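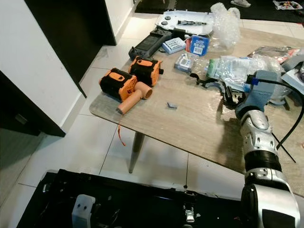
Ticket 97 - arm stops mid-reach, open day demo table
Opened by: Tayla Ruawai
Site: Zosura, front room
Priority: high, visitors Monday

9:10 Arm homes fine, goes out over the table, then stops dead. Gripper won't close. No error on the Stalluson panel, just "waiting".

9:25 Power cycled twice. Same.

9:40 Swapped the gripper cable for the spare. Worked for 2 picks, then stopped again. So not the cable, or not only.

10:05 Checked the log. Grip force limit set to 800, should be 97. Looks like last months settings got loaded when we updated. Put it back.

10:20 Small bracket picks ok now. Clear bags still bad, it grabs film and drops it. Known thing with clear plastic, see Safavi notes. Will run the demo on boxed parts only.

10:45 Table needs sorting before the school group. Bags and bubble wrap off, blowers back to the workshop pls.

11:30 Full run thru with boxes, no stops. Leaving open till after the first visit. Can someone check the settings file on the other arm too?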